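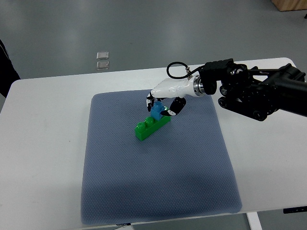 Svenja Wyss

The demonstration at Skudano's workshop in Bastolham is a modest one. A robot hand deals with two toy bricks, one green and one blue, on a soft mat. The company says its hand, sold under the name Lernine, has now done 800 of these brick trials. I asked how many had gone wrong and was told that depended on what I meant by wrong.

What I meant was October. During a long evening run the hand stopped reporting the force in its thumb correctly. The software read a light touch where there was a hard squeeze, and kept asking for more. It went on like that for 74 trials, every one of them logged as a success, until an engineer noticed that the thumb motor was too hot to touch.

Skudano calls this a sensor drift event. I would call it a machine that could not tell it was hurting itself, and whose makers had no second way of checking. The fault was traced to a cable worn where it bends – a part that costs very little and had never been on the inspection list.

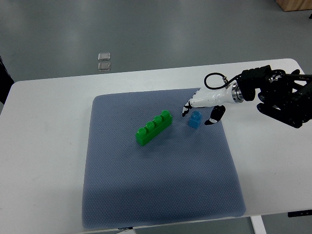 Could the same fault injure someone?

At full squeeze the thumb could bruise a finger badly, and the current limit that would have prevented it was switched off for the October run.

The limit is back on, and the cable is now changed every 270 hours. Tekleab, the consultancy brought in to review the fault, wanted a separate force gauge as well. Skudano says that is under discussion. It also still quotes the figure of 800, with the 74 left in.

Last updated: October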